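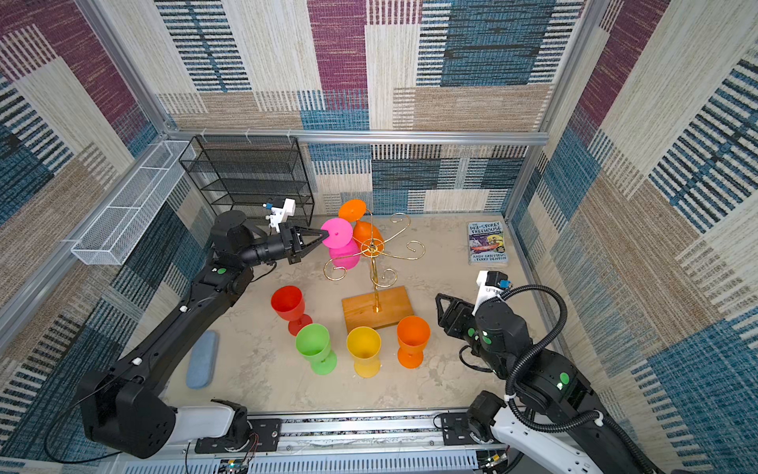
Workshop notebook, Jan 30, 2021

Home Notebook Projects Finishes Log Search

OK, back on the shellac. I let this slide since November and I'm a bit annoyed with myself, because the notes from then stop halfway down a page and I can't tell which jar was which. So I'm starting over with fresh flakes from Droven (the dewaxed blonde ones) and what was left of the old Roussel bag, and this time every jar gets a label before anything goes in it.

Setup was 3 jars, all a two-pound cut, alcohol from the same can. Shop was at 71 degrees when I mixed and I left the heater alone all day. The Droven flakes went into solution fast - I came back from lunch and there was hardly anything on the bottom. The Roussel ones are being stubborn. There's a jelly lump in there that just slides around when I swirl the jar, and I've read enough old posts to know what that probably means. That bag has been open a long time. I'll give it overnight and then strain whatever there is through a coffee filter, but I'm not putting it on anything I care about!
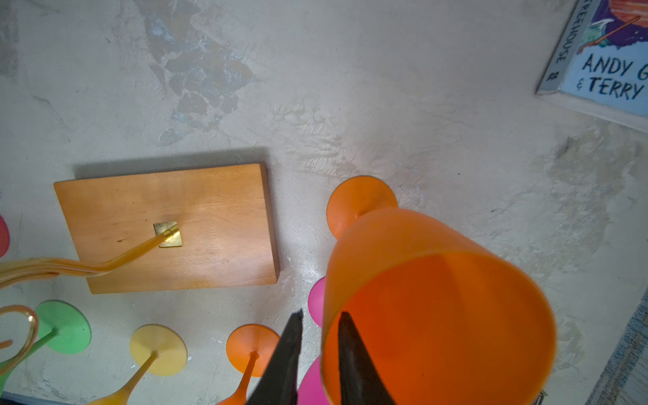

Test boards are cherry offcuts from the Flemcombe bookcase, scraped and then sanded to 220. I padded on three coats of the blonde with an hour between, and the color is lovely, really warm without going orange. The third coat dragged on me near one end. I think I went back over a spot that had started to tack up, which is the same dumb thing I do every time. A drop of oil on the pad helped on the next board, so I'll do that from the start tomorrow.

I also tried a brush on one board (the soft wide one, not the cheap one that sheds). Way too heavy at the edges. Either I thin it down to a one-pound cut or I give up on the brush and stick with the pad, and I'm leaning pad.

The Andach panels still need a decision. They want something that can take a wet glass being set down on it, and plain shellac is going to ring, no way around it. I could use shellac as the sealer and put varnish over it, seeing as the flakes are dewaxed. Need a board with that schedule on it before I promise anything.

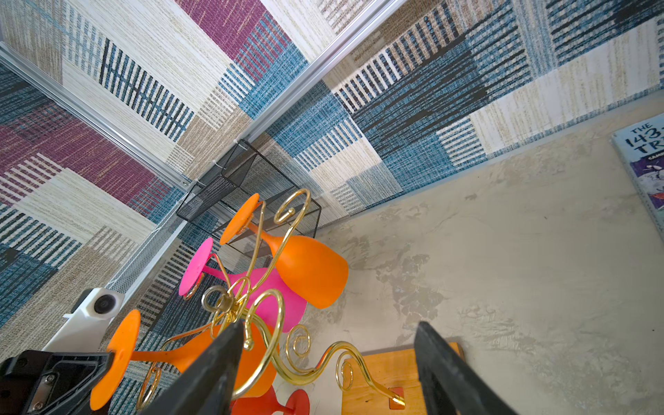 Brass-toned wire stand with stemmed glasses.

Still to do: strain the Roussel jar, try the fingernail test on all the boards after a week, order more alcohol. Also find the lid for the big jar, it's under something.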